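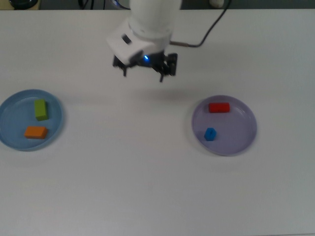 The arm parked open between the two plates, green and orange blocks on the left, red and blue on the right.

Botow builders list
Subject: Re: Gripper drops the small one, and a question about cable strain
Date: Aug 22, 2021

Hello again everybody,

I'm sorry to be so slow getting back to the thread. We had the in-laws here for a good part of August and the spare room, where the arm lives, had to go back to being a spare room for a while (the arm spent the visit under a bedsheet, and I believe it was mistaken for an ironing board at least once). I'm quoting the question in full so that people who joined since then don't have to go digging in the archive.

> I've been following your sorting build with a lot of interest and have
> started something close to it in the shared workshop over in Skaruslow.
> Two things are giving me grief. First, my gripper does fine with the
> long blocks but keeps losing the small cube, usually right after it
> lifts. I've tried closing harder and it only squirts out faster.
> Second, the cable at the wrist. Mine runs straight up along the arm
> with a couple of zip ties and after an evening of running I get
> dropouts when the wrist turns past a certain point. I swapped the
> cable and it came back. Did you do anything special there? Also, do
> you use a fixed list of positions for the plates or does yours look
> for them? I'm still typing in numbers by hand and feeling silly.
>
> Any hints welcome, and please keep the pictures coming.

Let me take these in order, more or less, though I warn you I wander.

The small cube. Oh, I know this one so well! I lost most of a week to it last winter. My first thought was the same as yours, that it needed more squeeze, and I went as far as ordering softer pads from Prondico, and they're lovely pads and I'm glad I have them, but they didn't cure it. What was going on at my place was that the fingers were coming down a hair off center and a bit turned. A long block forgives you, it just swings around until it lies flat against the fingers. The little cube hasn't got enough side to do that, so it gets pinched across two corners, looks fine for a moment, and then out it goes and under the radiator.

So before you touch the force at all, do this. Put the cube where you want it, bring the fingers down slowly around it, and stop just before they touch. Now get your face down level with the table and look at the gap on both sides. If one finger would arrive first, fix that. Then look from straight above and see whether the cube is square to the fingers. I wrote a little nudge routine that closes gently, opens again, and closes a second time, and the first close straightens the cube up. It costs me a second per pick and I've never regretted it. After that I turned the grip force down from 225 to 74 (those are just the units my controller uses, so don't copy them blindly) and it holds better than it ever did at the high setting.

One more thing on the subject, and it's about the plates. Mine have a raised rim, and the rim is a menace. If a block sits too near the edge, one finger wants to come down on the rim and the whole gripper gets pushed sideways. I now refuse any pick where a finger would land close to the rim, and the program asks me to move the block by hand. I know, I know, it's cheating. I plan to have it slide the block toward the middle by itself one of these days. I did look at flat plates but my wife pointed out that we'd bought these for the kitchen in the first place and that perhaps I could stop shopping.

Now the cable. You'll see in the picture that mine comes off the right side of the wrist through a little metal connector and then goes up and away in a loose curve. I had it tied down tight along the arm just as you describe and I had just your dropouts, always at the same angle. Every time the wrist turned, the pull went straight into the connector. So I cut off the last zip tie and gave it slack, and then, since I can't leave well enough alone, I gave it far too much slack, and it caught on the edge of the table and took a plate to the floor. (Different plate. We don't talk about it.) The amount I have now came from turning the wrist slowly all the way one way and then all the way the other, by hand with the power off, and leaving just enough that it never went straight. My notes say 3240 cycles with the present cable and no dropouts, so I'm calling it good, with my fingers crossed.

If yours came back after a new cable I would look hard at the socket too. The contacts may have been worked loose by the old one.

As for positions: please don't feel silly! I typed numbers in by hand for months. At the moment the two plates are found by the camera once at the start of a run, and after that the program trusts that they stay put. The blocks get looked for fresh each time. White table, bright plates, bright blocks, it's about the easiest job you could ask of a camera, and I chose it that way on purpose after a miserable time with a brown table and a beige bowl. The finder is the one out of the Brabec code that somebody posted here in the spring, with my own color limits. I give the arm 200 mm of clear height before it travels from one plate to the other, and that's generous, but I like to sleep at night.

What I'm working on now is having it swap the two plates over, everything from the left to the right and the other way around, without piling one block on top of another. It does the moving part nicely. Choosing a free spot to set things down is where it still gets muddled, and I'd be very glad to hear how others have done it. At present I divide each plate into quarters and take the emptiest, and with a long block that isn't a good enough answer.

Do write back and say how the cube goes, and give my best to everyone at the workshop. If you want the nudge routine I'm happy to send it, only give me an evening to take the swear words out of the comments.

Warm regards from the spare room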